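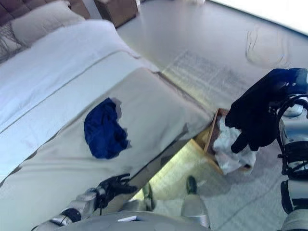
Fig. 3. Bed with pale runner across the foot

Section 4: Pairing and first swim with your Fillora lap counter

Hi, Jocelyn Sandhu again! I wrote the strap section too, so if yours is still in the bag, go back and do that one first. Charge the counter all the way before you start (the light goes solid green).

1. Hold the side button until it buzzes twice. Let go right away, or you'll land in the reset menu, and I've done that more times than I'd like to admit.

2. Open the Stumudo app on your phone and tap Add Counter. Pairing can take up to 90 seconds. Keep the phone next to the counter while it thinks.

3. Type in your pool length. Check yards or meters! I once swam a whole March on the wrong setting and was very proud of myself.

4. Pick your push-off foot. If you switch feet, choose Either.

Note: Your counter may show a number like 1,237 the first time it wakes up. It's left over from factory testing and clears when you save your pool length.
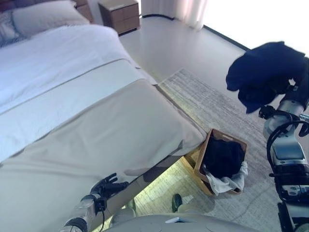

Fig. 4. White duvet, two pillows, beige runner

5. Slide the counter onto your wrist with the button facing your hand. It should be snug enough that you can't spin it.

6. At the wall, press the button once and swim 2 easy lengths. Stop and look at the screen. If it says 2, you're all set, so go have fun. If it says 1, your push-off is probably too gentle, and turning Sensitivity up one notch fixes it for most of us.

Caution: Don't press the button underwater. Lift your wrist out first. And please don't dry the charging pins with a hair dryer; a towel is plenty.

Note: Error 41 means the clock didn't sync. Close the app, open it again and repeat step 2. Your saved swims stay put.

Drills and kick sets don't count the same way as regular lengths, so those get their own pages in Section 5.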